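Compte rendu de visite : deux journées au centre de formation Premara

La visite a eu lieu en juillet, à l'invitation de Siamak Ranjbar, responsable des itinéraires chez Premara. L'objet était limité : examiner la préparation des voyages d'étude bibliques proposés par la maison, avant de décider si notre association leur confie son groupe de l'année suivante. Je n'ai pas suivi de voyage complet. J'ai assisté à 2 jours de préparation, dont une demi-journée de marche d'essai.

Le centre occupe l'ancien corps de ferme de Yammine, au bout d'une route communale étroite. Le car ne monte pas jusqu'à l'entrée ; il dépose les participants au carrefour et le reste se fait à pied, valises comprises. Le bâtiment principal contient une salle de cours, une bibliothèque et un réfectoire. Les chambres sont dans l'aile nord, à deux ou trois lits, sans ascenseur.

La première matinée était consacrée à la lecture des cartes. Chaque participant reçoit un jeu de feuilles plastifiées et un crayon gras. Gholamreza Shirazi, qui enseigne la géographie historique, fait reporter sur la carte les toponymes rencontrés dans Josué 15 à 19, puis demande de distinguer trois niveaux de certitude : site identifié par une inscription, site identifié par la continuité du nom arabe, site proposé par simple vraisemblance de distance. L'exercice est lent. Le groupe a passé une heure et demie sur la seule liste de la Shéphélah, et la moitié des localités est restée dans la troisième catégorie.

J'ai apprécié que l'enseignant s'en tienne là. Plusieurs organisateurs présentent comme acquis des emplacements discutés, parce que le car s'y arrête commodément. Chez Premara, le livret indique pour chaque étape le degré de certitude retenu et, le cas échéant, le site concurrent.

Le livret appelle toutefois des réserves. Les citations bibliques proviennent de deux traductions différentes sans que le passage de l'une à l'autre soit signalé. L'index des lieux suit l'orthographe française pour les noms courants et une translittération savante pour les autres, de sorte que l'on cherche parfois la même vallée à deux endroits. M. Ranjbar m'a dit qu'une révision était en cours.

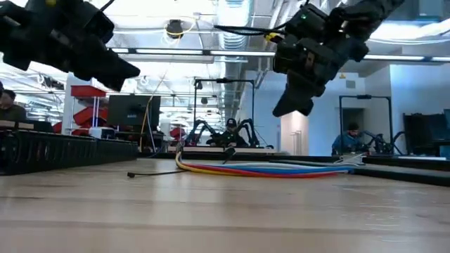
L'après-midi a porté sur les textes eux-mêmes. La méthode consiste à lire un passage à voix haute, sans commentaire, puis à relever uniquement les indications matérielles : montée, descente, point d'eau, durée, saison. Appliquée au voyage d'Élie vers l'Horeb, elle donne peu de chose, et l'enseignant le reconnaît. Appliquée à la parabole du bon Samaritain, elle est plus productive, car la descente de Jérusalem à Jéricho est un itinéraire connu dont on peut discuter le relief. Le commentaire théologique vient ensuite, pendant trois quarts d'heure, et laisse de la place aux questions. Les participants étaient de confessions diverses ; la présentation est restée descriptive sur les points de désaccord.

La marche d'essai du lendemain part du centre à 6 h 30. Premara la rend obligatoire pour toute inscription au parcours long. Chacun porte le sac prévu pour le voyage, avec 2 litres d'eau. Le tracé comporte un faux plat, une montée régulière et une descente sur pierrier — cette dernière étant la partie réellement éliminatoire. Deux personnes ont été orientées vers le parcours court, qui remplace les étapes les plus raides par un transfert en minibus. L'entretien s'est fait à l'écart et dans des termes corrects.

Les lectures se font pendant les pauses. Le système d'audioguide Fistix, que les accompagnateurs utilisent pour se faire entendre en file, fonctionne bien en terrain dégagé. Dans le chemin creux, les derniers du groupe ont perdu le son à plusieurs reprises. Je recommande de demander une consigne simple : pas d'enseignement en marchant, sauf sur terrain ouvert.

Sur le plan administratif, le tarif communiqué est de 2615 euros par personne en chambre partagée, vol compris, avec un acompte de 200 euros à l'inscription. Les pourboires et trois repas de midi restent à la charge du voyageur. L'assurance d'assistance est souscrite par l'intermédiaire de Trovar ; le plafond des frais médicaux figure dans une annexe qui ne nous a pas été remise et qu'il faudra obtenir avant signature. La bibliothèque du centre, 2000 volumes environnant surtout l'archéologie et l'exégèse, reste accessible aux inscrits pendant toute la préparation.

Points à vérifier avant décision :

Texte de l'annexe d'assurance, en particulier l'évacuation depuis un sentier.
Taille maximale du groupe, annoncée oralement mais absente du contrat.
Possibilité d'un culte ou d'une messe le dimanche, selon la composition du groupe.
Date de parution du livret révisé.

Mon avis est favorable pour le parcours court et réservé pour le parcours long, tant que la question du nombre d'accompagnateurs n'est pas réglée par écrit. Les réponses de Premara seront jointes à ce compte rendu dès réception.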